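Enditz Releases Version 11 of Bosa Room Planning Software

Update adds material schedules, revised daylight calculation and a shared library of 2,000 surface finishes

Enditz, a developer of planning software for small interior contractors, has released version 11 of Bosa, its room layout and estimating program. The release is available now to all license holders and replaces version 10, which will receive security fixes until July.

The main change in version 11 is the material schedule. Earlier versions produced a single list of finishes for a whole project. The new schedule is built per room and per surface, and records area, waste allowance, supplier code and order status. Quantities update when a wall is moved or an opening is resized. Schedules can be exported as a spreadsheet or sent directly to Mumon, the company's ordering tool.

The daylight calculation has also been rewritten. Users enter site latitude, window orientation and glass type, and the program returns hourly values for any point on a floor or work surface. During testing on a set of 36 residential plans, average calculation time fell by 17 percent compared with version 10. Results are stored with the plan file and do not need to be run again unless the geometry changes.

"Contractors asked for quantities they could order from without retyping them," said Damilola Effiong, product manager for Bosa at Enditz. "Most of the work in this release went into the link between the drawing and the schedule. The daylight module was a separate project that was ready at the same time."

The finish library now holds 2,000 entries, including plank, tile, plaster and sheet goods. Each entry carries a thickness, a standard module size and a reflectance value used by the daylight module. Users can add their own entries and share them within an account.

Computer-rendered interior views:

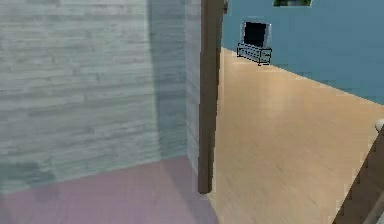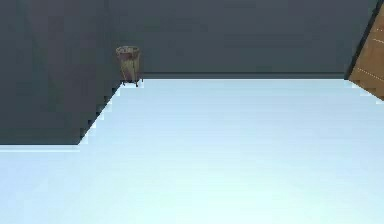
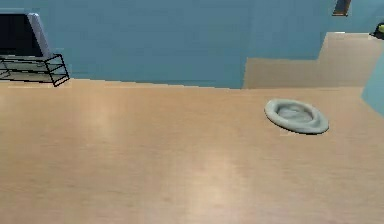
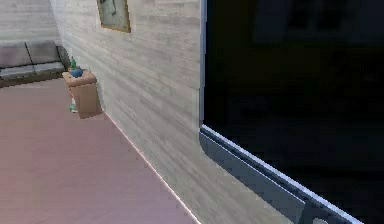
Version 11 opens plan files from version 8 onward. Files saved in version 11 cannot be opened in earlier versions, and the company recommends that offices sharing files update all workstations together. A conversion tool for older plans is included in the installer.

Fashola, the reseller for Enditz products, will handle training and telephone support. License holders with a current maintenance plan receive the update at no charge. Release notes and system requirements are available in the customer area of the Enditz website.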